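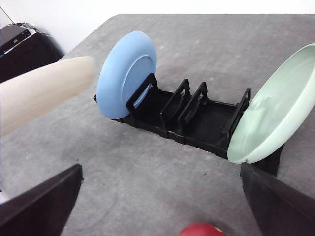
I gave up on the big draining rack in September. It was a two-tier chrome one that came with us from the house in Dredstead, and it had gone rusty at every joint. It took up most of the space to the left of the sink and we used the top tier for plates and the bottom tier for things nobody wanted to put away.

What I've gone over to is a small black plastic rack, the sort with a low ridged tray and a handful of upright dividers. It holds a few plates and that is all it holds. There is no cutlery basket and no hooks for mugs. I put it on the grey table instead of the draining board, so I can turn it whichever way suits me and move it when I want the table for something else.

The plates changed too. We had eleven left from three different sets and they didn't stack properly. They went to the charity shop in Claltodley, apart from one large white one I kept for fruit. I replaced them with plain coloured plates, blue, green and white, all with a good rim. I like being able to see which is which from across the room. Hsin-yi Kwan, who I shared a flat with years ago, used to give every person their own colour and you washed your own. I'm not going that far, but I can see why she did it.

It took me a few days to settle on how to load it. I started from the middle, and that was a mistake, as you then have to reach over a standing plate to get at the ends. Now I start with the left-hand slot and work along. Blue goes in first, usually, for no better reason than that it tends to be on top of the pile. White goes next to it.

The thing to watch is the foot ring, the raised circle on the back of a plate. On some plates it's deep enough to catch on a divider as you lower it in, and if you let go at that point the plate sits high and rocks. Bring it down straight and let the bottom edge find the tray before you take your hand away.
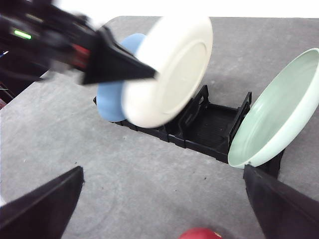

Do you need to leave a gap between plates?

A finger's width is plenty for flat ones. Anything with a deep rim wants a bit more, or the rims touch and water stays between them. I go by whether I can see daylight down the middle.

The tray needs a rinse every so often. The ridges are fine and crumbs get down between them, and a dishcloth only pushes them along. I hold it under the tap and go over it with an old nail brush, then stand it on its end for a while. The old rack had a separate drip tray which slid out, and I will say that was easier to clean. It was also the first part to crack.

I did think about buying the larger version, the Sadowski, which has room for 12 plates and a rail down one side for glasses. Then I thought about who would fill it. When there's more room on a rack I wash up less often, and the pile just moves from the sink to the rack and stays there. With a small one you have to dry and put away before you can carry on. I'd sooner do that twice in a day than face it all at ten at night.

The end slot is the one I'm still not sure of. A plate put there will lean outwards if you don't seat it properly. It's fine for a side plate and fine for something you're going to pick up again in five minutes.
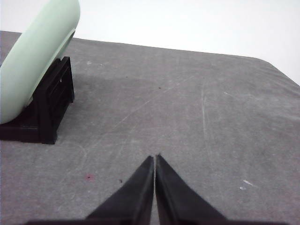 Osamu Sugawara wrote to tell me I've got this the wrong way round, and that the end slot should always be filled first, with the heaviest plate, and the rest loaded back towards it. He has done it that way since he was a student and has lost one saucer in all that time. I tried it for a week. It does stop the rack sliding about when you load it, so he has a point, but I kept forgetting and going back to the left.

The table itself has stood up to it well enough. It marks, though. There are pale scratches on it that no amount of wiping will shift, and I've stopped trying. I used to fold a tea towel under the rack and found it just stayed damp and smelt, so now the rack goes straight on the surface and I wipe underneath it last thing.

My hands have been the other problem. Washing up by hand more often means they get dry, and I've been using a cream called Cutis, which is greasy but works if you put it on before bed - not before picking up a plate.

The white plate I kept has turned out to be the most useful of the lot. It's too wide for the rack, so it gets washed and dried on its own and goes back on the corner of the table with the fruit on it. I had a bowl before and whatever was at the bottom went soft before anyone found it. On a plate you can see everything you've got.
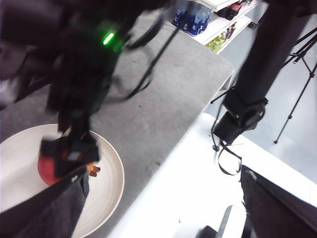
The fruit plate, on the table.

Next job is the cupboard under the sink, which still has the old chrome rack in it. I need to find out whether the tip takes them as scrap metal or whether it has to go in general waste. If anyone near Claltodley knows, leave a comment.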